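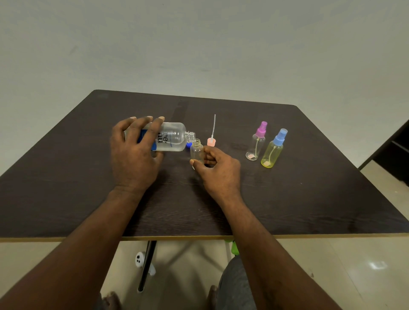

Home Care Basics - session 13
Decanting and refilling small bottles
Notes: Nabila Wattimena
2021-10-21, room 2, Tenby building

Bring next time: one big bottle of something (water is fine), two small ones with pumps or sprayers, a rag. No bleach, no drain cleaner, nothing that came without a label.

Before pouring
Wash small bottles in warm water, rinse twice, leave neck down overnight. Most people skip the drying. Don't - leftover water thins whatever goes in next.
Pump out first. Stand it collar down so the tube isn't lying in crumbs. Tube gets rinsed too, inside, by spraying clean water through until no more bubbles.
Cap of the big bottle stays on the table where you can reach it.

Pouring
Bring the small bottle up to the big one. Necks close but not touching, if they touch the air can't get out and it glugs.
Big bottle goes over slowly, nearly on its side. When it's full, hold from above with the whole hand spread. Squeezing = overflow, esp. with thin plastic.
Other hand low on the small bottle, fingers behind, thumb in front.
Stop at the shoulder. The tube takes up room and you need some air at the top.
Funnel is allowed, the small steel ones from Mancuso are in drawer 19. Try it without first.

After
Wipe the threads, both bottles. Sticky threads are why collars go on crooked.
Collar straight down, turn back a little till it drops, then tighten.
Tube too long? Let it curve along the bottom. Only trim if the collar wont seat.
Prime the pump into the sink, not at your neighbor.
LABEL IT. What it is, date, your initials. Clear bottles all look teh same by January.

Questions that came up last week
- Can I mix the end of one brand with the start of another? Same product only, and never for cleaners.
- Sprayer clogged: soak the nozzle in hot water, then try again.
- Alcohol in any plastic? No, check the handout from the Bernik session.

Homework: refill two bottles at home, write down how much you spilled. Read the Trirneo sheet on labels, front side only, we do the back on Thursday.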